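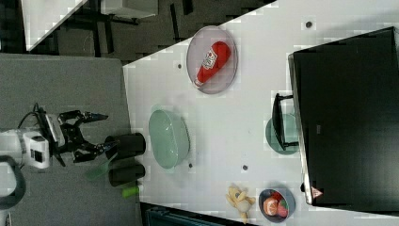
Fig. 1. Mixed tabletop, before sorting: ketchup bottle on the oval plate, empty green bowl, play food in the small blue bowl.

Sorting and Setting Out, Session 2
Household Organization Basics, Skastmont Evening Program
Handout date: 09/12/2020

Okay, so last week we did drawers, and I promised you something flatter. Tonight is tabletops. I love tabletops (my family would say too much), mostly because everybody has one that has quietly turned into storage.

Start with Fig. 1. I want you to think about what belongs with what before you think about where anything goes. A ketchup bottle is a food item, a plate is a dish, and a yellow plush toy is neither, but they can all end up on the same white table in one afternoon. I see it at my place constantly - the toys come in with the kids and the condiments never quite make it back.

The Clutow pass
We'll use the Clutow worksheet again, the one with 20 lines. One line per item, and keep it short! "Bowl, green, oval" is plenty. Mark each item with one letter:
D for dishes and serving things (plates, bowls, cups, trays)
F for real food and condiments
P for play things, including play food
Q for anything you'd have to ask somebody about

Please do use Q. People hate it at first and force everything into D, and then they're hunting for a mystery piece of green plastic in with the salad bowls two weeks later.

Containers that are already working
Look at the small dark blue bowl again. There's a red and orange toy fruit in it and a piece of green toy food, so both things in there are P. I'd leave them together and move the whole bowl. Your worksheet would say D for the bowl and P for what's inside, with a little arrow between them. If the bowl is needed for dinner, swap in a bin from the Vilinex set on the back shelf.

The bottle on its side is a different case. Stand it up or put it away, and free the plate. Same with cups lying down: pick them up first, they roll.

Big things last
I go small to large. A big black tray takes up so much table that it's tempting to grab it right away, but then you're holding a tray with no place to put it. Clear a spot first, then lift.

For next time
Pick one surface at home and give it 14 minutes with the worksheet. Set a timer. Bring the sheet even if you only got halfway down, and read the Miettinen chapter on shared tables, which starts on page 52. The part about labels can wait until April.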